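Início Serviços Quem somos Contactos

Quem somos

Grellham, rótulos e embalagens. Lemos rótulos que vêm de fora, traduzimos, verificamos e devolvemos ao cliente um texto que se pode imprimir e colar. Bebidas sobretudo, mas também molhos, bolachas, massas instantâneas, chás, conservas. Somos uma empresa pequena e queremos continuar assim, pelo menos por agora.

(Página actualizada a 11/09/2024. A versão antiga ainda falava do armazém velho, desculpem.)

Como começou

Sigrún Kirkegaard trabalhava numa importadora e passava as tardes a recusar caixas inteiras por causa de uma linha em falta. Lista de ingredientes sem alergénios destacados. Validade no formato errado. Morada do importador em lado nenhum. O irmão, Villads, era tradutor. Juntaram-se à mesa da cozinha, 2 cadeiras e uma impressora de etiquetas Bender em segunda mão, e o primeiro trabalho foi um lote de leite de soja que tinha de estar na loja antes de Dezembro. Esteve, por pouco.

Depois veio o Aksel Thoroddsen, com a parte gráfica, e a seguir o Bogumił Kalinowski, que trata das tabelas nutricionais e das contas que ninguém gosta de fazer (kJ para kcal, sódio para sal, por porção para por 100 ml). O Mikkel Nørgaard entrou no ano passado, para as amostras e a recolha. Hoje somos 12, entre tradução, verificação e impressão.

O que fazemos

Tradução de rótulos. Chinês, japonês, coreano, tailandês, polaco, dinamarquês, islandês. Outras línguas a pedido, demora um bocadinho mais.

Verificação. Denominação, ingredientes, quantidade líquida, datas, conservação, operador responsável, declaração nutricional. Linha a linha, duas pessoas, sempre. A segunda pessoa nunca viu o trabalho da primeira.

Etiqueta autocolante. Desenhamos por cima do que existe, sem tapar o código de barras nem o lote. Parece óbvio, mas já recebemos garrafas com o lote completamente tapado pelo autocolante de outro fornecedor.

Arquivo. Guardamos o texto final de cada produto. Se a receita mudar, comparamos com a versão anterior e avisamos do que é preciso refazer.

O que não fazemos: análises laboratoriais, registo de marcas, publicidade. Pedem-nos muitas vezes, a resposta é a mesma.

Para quem

Mercearias, pequenos importadores, restaurantes que vendem para fora, duas ou três cadeias regionais. Mais de 80 clientes desde o início, e boa parte volta com o produto seguinte. Um dos primeiros foi a Curnasthorpe, que importa chás e bebidas frias e ainda hoje nos manda amostras quase todos os meses, normalmente à sexta e normalmente com pressa.

Como trabalhamos

Preferimos ter o produto na mão. Uma fotografia serve para orçamento, para o resto nem sempre: as garrafas são curvas, o rótulo dá a volta, o plástico brilha, e há sempre um caracter minúsculo escondido mesmo junto à costura. Por isso pedimos uma unidade de cada, cheia ou vazia tanto faz. Vazia até pesa menos no correio.

A amostra chega, recebe um número, vai para a mesa. Lemos o rótulo de cima para baixo, primeiro o cabeçalho com a marca, depois o bloco de informação, depois a tabela nutricional, no fim os avisos. Os avisos são o que mais se esquece, porque costumam estar em letra mais pequena e dentro de uma caixinha à parte. Tudo passa para uma ficha com 16 campos. Campo vazio não segue para a gráfica, volta para trás com uma pergunta ao fabricante.

Às vezes o fabricante responde no próprio dia. Às vezes não responde. Nesse caso ligamos para o número de atendimento que vem impresso no rótulo, e o Villads já tem o horário da China colado no monitor.

As mesas são brancas. Foi teimosia da Sigrún: num tampo claro o plástico transparente lê-se melhor e vê-se logo se a garrafa está riscada ou amolgada. Nada de toalhas, nada de madeira escura. Limpam-se com um pano e acabou.

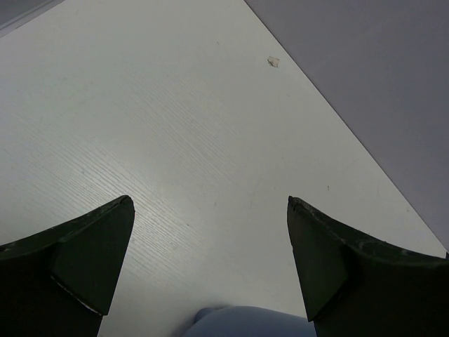
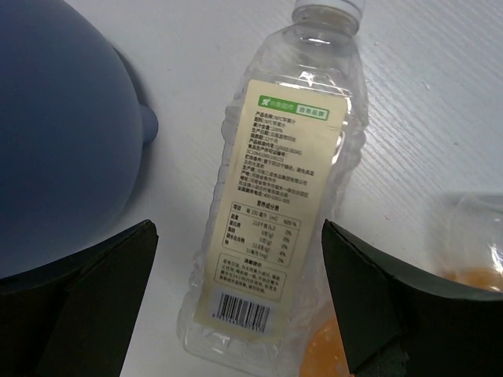 No fim do dia as amostras saem das mesas e vão para as prateleiras, por cliente. Ficam connosco até o rótulo estar aprovado, depois devolvemos ou vão para a reciclagem, como o cliente preferir. Digam-nos logo no primeiro email, por favor, poupa-nos uma troca de mensagens.

Prazos e visitas

Um rótulo simples, de bebida, faz-se em poucos dias. Com muitos ingredientes ou com alegações (“sem açúcar”, “rico em”...) conte com mais. Urgências aceitamos quando dá, e dizemos que não quando não dá.

Recebemos visitas com marcação. O Aksel mostra as provas de cor e os tipos de papel, e quem quiser trazer o produto debaixo do braço pode trazer. Temos café. Estacionamento é dificil de manhã, a seguir ao almoço costuma haver lugar nas traseiras.

Trabalhar connosco

De momento procuramos alguém para revisão de coreano, a tempo parcial. Experiência com alimentos ajuda mas não é obrigatória, paciência com letra pequena sim. Curriculo para a Sigrún, pelo formulário da página de contactos.

Para orçamentos, mesmo formulário: nome do produto, língua do rótulo, quantas referências e para quando. Amostras pelo correio ao cuidado do Mikkel Nørgaard, com o nome da empresa escrito por fora da caixa.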